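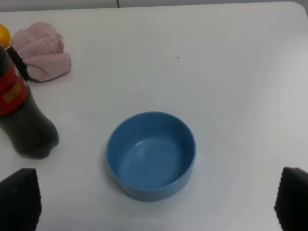

Apparently it's a waste of money if you already own one book of quotations, or so one reader told me when I said I was reviewing the Zuvar quote-a-day calendar. Fair enough. Bought it anyway.

First Ladies edition, perpetual, so no year on it. Three months in. Good bits: thick cards, large type, sources on the back for most of them. Letters, speeches, the odd radio talk. I checked 13 against my library's books and all but two matched word for word. Better than the internet manages.

Bad bits. The stand is flimsy and falls over if you shut a door hard. Too many lines on gardens and dogs, not enough from the campaign years. June has teh same quote twice, different date, which someone at Zuvar should of caught.

The Brekix one has 300 cards and no sources at all. Wouldn't bother.

Would I buy again? As a present, yes. For a gran or a history teacher. For me, probably borrow the book.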